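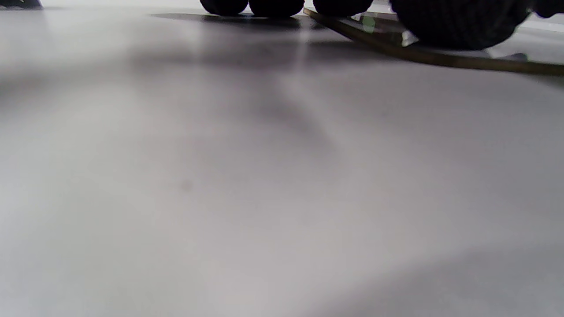 A lot of white table.

Posted 17 Feb 2014

So I went to a singles fair. On purpose, with a ticket I paid for and everything! If you've been reading this blog for a while you know I said last July that I was finished with organized romance of any kind, and I meant it, right up until my cousin forwarded me the flyer for the Jundton Singles Open House and I read the words "free parking."

The open house was at the Merkell, the old hotel out by the fairgrounds that has been redone (sort of, the lobby is gorgeous and the bathrooms are still 1985). It's put on by a matchmaking outfit called Morosis. They do the in-person kind of matchmaking, where you sit down with someone and talk about your dealbreakers, and twice a year they open the doors so regular people can see how it works before handing over any money. Saturday was one of those.

I got there at ten after six and there was already a line. The woman at check-in told me they had 243 people signed up, and I believe her, because it took me forever to get a name tag. You pick a sticker for your tag too. Green means you're looking, yellow means you're just curious. I took yellow. Then I stood there by the coat rack feeling like a coward and went back for green.

The first part is the tour. They take you around in groups to a few stations in the ballroom, and at each one somebody from the company explains a piece of what they do. There's the interview station, where they go over the long questionnaire, and it is LONG. Do you want kids, do you sleep with the TV on, how many days can you go without calling your mother. I liked that last one. There's a photo station, where a very patient guy tells you to quit tilting your head. And there's a station about first dates, which was mostly a talk on picking a place where you can hear each other. I have been on at least four dates at the same loud taco place so I wrote that one down.

On the wall by the dessert table they had a big poster that said 3,424 introductions made. I asked how many of those turned into second dates and got a nice smile and a brochure. Fair enough, I guess, but I would really like to know.

Then came the part I was dreading, the mini dates. You sit at a table, the other person sits down, you get 3 minutes, a bell rings. I've done speed dating before and hated it, mostly because I kept using up the whole time on what I do for a living (dental billing, it doesn't need that long). This was a little better. They put a stack of question cards on every table, and if you both agree you can skip the small talk and just draw one. My favorite was "What did you eat for dinner the last time you ate alone?" You'd be amazed how much people will tell you over that! One man described a baked potato with so much feeling that I went home and made one.

I didn't meet the love of my life. I met a couple of people I'd have coffee with, one who talked about his ex until the bell and then a little past the bell, and a lady in the drinks line who is now my friend, I think. We're going to see a movie next week. She had a yellow sticker and was having a much better time than I was, so maybe my first instinct was right.

The pitch came at the end, in a side room called the Lukumay Room, with chairs in rows and a slideshow. I stayed for it. The starter consultation is $60, and after that it goes up fast depending on how many introductions you want. They weren't pushy, I'll give them that. I took the price sheet and it's on my fridge under the pizza magnet.

Would I go again? Probably, yeah. I'd eat first, because the food was all tiny and it was gone by seven thirty, and I'd wear different shoes, and I'd bring a friend so there's someone to make faces at across the room. If you're sick of scrolling through profiles it's a decent way to spend a Saturday. The next one is this summer and they haven't set the date yet. I left my email on the list, so I'll post it when I hear.

Oh, and the free parking is only the back lot. The front lot is valet.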